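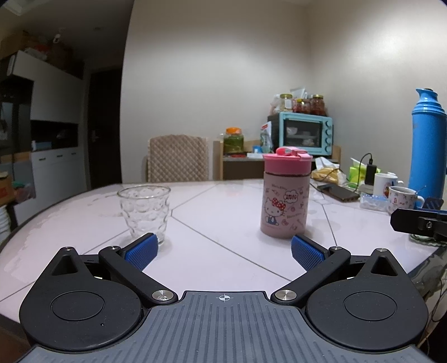

Clear glass and pink Hello Kitty bottle on a white tiled table.

# waneck-touchline

Match commentary transcripts from the Rikport regional basketball league, typed up and tagged by who is being talked about: player, coach, referee or, more often than you'd hope, the commentator.

## What's in it

- 299 transcripts, one text file per match
- 6 tags, explained in tags.txt
- 5 matches from the Kılıçarslan Cup, kept in a separate folder as the commentary switches language whenever a foul is called

Matches that went to overtime have "ot" in the file name. Three of them don't. Sorry.

## Tagging

"Referee" covers all remarks on officiating, including sighs if they were long enough to transcribe. Praise for a coach's suit goes under "coach". We argued over this until July and would rather not reopen it.

## Known problems

The Covix arena has a drum section. Anything marked [drums] is a stretch where the typist gave up. File 460 (numbering has gaps) contains most of a pizza order, left in for completeness.

Scores are as spoken, so they are sometimes wrong. Don't settle bets with them.

## Use

Free for research and teaching. If you build a pundit out of it, please keep it at your end.

12 comments · 7 shares

Related
- waneck-halftime: interviews, mostly clichés
- Rikport fixture lists
- Covix crowd noise, unlabelled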